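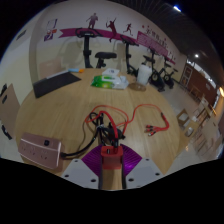
The case for renting the gripper and owning the data

Over the past year our office has received a steady number of offers for what vendors now call "demonstration kits." The terms differ, but the product is much the same: a pair of hand-held grippers, a wide-angle camera for each, a carrying case, and a subscription to a service that turns recordings of everyday handling into training material for robot arms. A member organization that wants an arm to sort, plug in or tidy small objects is told that it no longer needs a programmer. It needs a few patient people and a table.

This essay concerns one such offer, the Cokinent hand kit with the Jodance processing plan, which our equipment panel had on loan for 4 weeks. It is my view that the kit is sound, that the plan sold with it is not yet fit for small institutions, and that members should ask for the two to be priced apart.

I will begin with the hardware, where there is least to argue about. The gripper is light and the fingers close evenly. The ribbed, fan-shaped pieces by the fingers gave us no trouble. The plates are held by ordinary screws, and a worn finger can be changed at the bench with a common driver. Danuta Makowska, who led the trial for the panel, had the kit working on the first morning, and her written report lists only two faults in the hardware over the whole loan. Both were loose battery doors. For equipment at this price, that is a good record.

The choice of task matters more than vendors like to admit. The printed guide suggests stacking cups and folding a towel, and most sales demonstrations stop there. The panel chose cables instead. Cords, chargers and power strips are found in every building our members run, they are handled every day, and they are hard for a machine. A cord has no fixed shape. It crosses over itself, it catches on its neighbor, and a pull at one end moves something at the other. A red charging cable with three small connectors at its end, lying against a tied bundle of black power cord, asks far more of a gripper than any cup. A buyer who wishes to know what a kit can do should begin with a tangle of this sort and should not accept a demonstration on anything easier.

On that test the hand kit did well. The panel recorded 500 demonstrations, of which the service accepted all but 117. Ms. Makowska's report notes that the rejected recordings came mostly from the early sessions, before the operators had learned to slow down near the end of each movement. I consider this a fair result for people with no training in the field, and the guide's short chapter on pace deserves credit for it.

My concern is with the plan. Under the Jodance terms, recordings are uploaded as they are made, and the customer receives a trained model in return. The recordings themselves are kept by the service. They may be fetched back only on request, and only while the subscription is active. Rogelio Javier, who reviewed the contract for us, found no clause giving the customer a full copy at the end of the term. An institution that leaves the plan therefore leaves with a model it cannot improve and without the hours of work that produced it.

The usual answer is that raw recordings are of little use to a customer with no engineers. I do not find this persuasive. Methods in this field change quickly, and a recording made with care today may be worth more under the next method than under the present one. The labor was the customer's – the product of that labor should be as well.

There is also the question of rooms. A wide lens takes in a great deal more than the hands. It will show the far wall, the furniture, the doors and any lettering that happens to be on display. Members who work in shared spaces should settle, before the first session, who may see these recordings and for how long. The plan's privacy sheet runs to a single page and does not address the matter. Shakuntala Garg has asked the vendor for a fuller statement, and it had been promised for October when this essay was prepared.

A comparison is useful. The Chauhan kit, which the panel examined more briefly, uses a heavier gripper that tired the operators' wrists, and its guide is poor. Yet it writes every recording to a card that stays with the customer, and processing is bought by the batch from any firm the customer prefers. The better tool is sold on the worse terms.

I would therefore advise members to rent the Cokinent hand kit without the plan where the distributor, Endcombe, will agree to it, and to press for that agreement where it will not. Those already under contract should request their recordings now, while the subscription is active, and store them on equipment they control. The panel's full report, including the list of tasks and Mr. Javier's notes on the contract, is available to members through the equipment office.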